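Taking a History from a Child (and the Adult Who Came Along)
Notes for the second block, pediatric outpatient skills

Okay, so these are the notes I promised at the end of the last session. They follow what I said in the room, more or less, with the bits I forgot put back in. If you missed it because you were on the Prilier ward rotation, read these and then come find me or Hooman Najafi with your questions. He teaches the other half of the block and he's more patient than I am before noon.

Who are you talking to?

In adult clinic there's a chair for the patient and you talk to whoever is in it. In pediatrics the patient may be under the chair. I want you to greet the child first, by name, every time, even if the child is eight months old and chewing on your badge. Then greet the adult, and ask who they are. Don't guess! I once called a very gracious woman "Grandma" for an entire visit and she was the mother. She told me at the door.

Ask something like "And how do you two know each other?" It sounds goofy but it gets you a real answer, and with small kids you usually get a smile too. Write the relationship in the chart, and write whether that person can consent. Those are separate boxes on the Vundel form and I'd like to see both filled in.

The opening

Start wide. "What's been going on?" and then be quiet. Most of you jumped in way too fast during practice (I did the same thing at your stage, so no shame). Let the parent run until they stop on their own. You'll get the timeline, the thing they're scared of and usually the thing their sister-in-law said it was, and all of that is useful.

Write down the parent's words. If they say "he's breathing funny," put that in quotation marks before you turn it into anything fancier. Then ask them to show you. Parents are great at imitating a cough or a breathing noise, much better than they are at picking a word for it.

The bits that are different from adults

You need the pregnancy and birth. How many weeks, any trouble, did the baby go home with mom or stay behind. For a teenager with a sprained ankle you can skip it. For a two-year-old who isn't walking you absolutely can't.

Feeding. For babies, ask what, how much, how often, and how long a feed takes. A baby who sweats or has to keep stopping to rest during feeds needs your attention, and I'd like you to bring that one to me or to whoever is supervising right then, before you finish the rest of the history.

Diapers. Wet ones and dirty ones, in the last day. You will become very comfortable asking this.

Immunizations. "Is he up to date?" gets a yes from almost everybody. Look at the record. If there isn't one, say in your note that the report is verbal.

Development. Ask what the child can do now, then ask what's new since the last visit. I like "What's he doing this month that he wasn't doing last month?" You'll hear about crawling backward and dropping spoons and saying "no," and you can sort it into the four columns later. And ask if they've lost anything they used to do. Please don't skip that question, ever. A lost skill goes straight to your supervisor.

Home and school. Who lives there, who looks after the child during the day, who smokes, any pets, how's sleep. Keep your voice the same as it was for the diaper question.
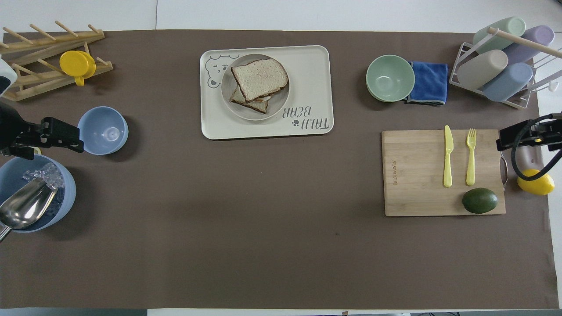 Page 2

Toddlers

Toddlers get their own section because they scare people. Do your history from a distance while the child sizes you up, and don't make a lot of eye contact early on. Hand over something to hold. Watch the hands, watch the walk, watch who they run to when they get nervous. By the time you're ready to examine, you've already done half of it from your chair.

Leave ears and throat for last. If you go for the ears first you've lost the room, and listening to a heart over screaming is a skill I'd prefer you picked up later on.

Teenagers

Up to age 13 or so I mostly see the child and parent together, then I start building in time alone. Tell both of them at the start that this is how we do it with everybody: "I'll talk with you together, then I'll spend a little time with just Sam, then we'll all meet back up." Said like that, hardly anyone objects.

Explain confidentiality before you ask anything private, with the parent still in the room, and say clearly what you can't keep secret (danger to self, danger to someone else, someone hurting them). The rules on consent shift depending on what the visit is for, and they aren't as simple as waiting for someone to turn 18. Ehsan Talebi is doing a whole session on that in November. Bring him the hard questions, he loves them.

When there's an interpreter

Sit so you're facing the family. Talk to them, in short chunks, and use "you." Don't let an older sibling interpret, even a really capable 15-year-old who offers. They may be hearing things about their brother for the first time.

Finishing up

Before you leave the room, ask "What were you most worried it might be?" I can't tell you how often the whole visit turns around on that one. Somebody's cousin had leukemia, or somebody read a thing at 3 a.m. Now you know, and you can talk about it.

Then summarize back to them in plain words and ask what you got wrong. They will tell you.

For next time

Read the Milto case (the wheezy one) and write a history from it, one page max. Leave out the exam and the plan, I only want the history. Swap with a partner before class and mark each other's for words a parent wouldn't know. "Afebrile" counts. So does "PO."

If you're in Ghorbani's small group, you're meeting upstairs and you also need the growth chart handout, which I still owe you. I'll put copies in the tray by the door.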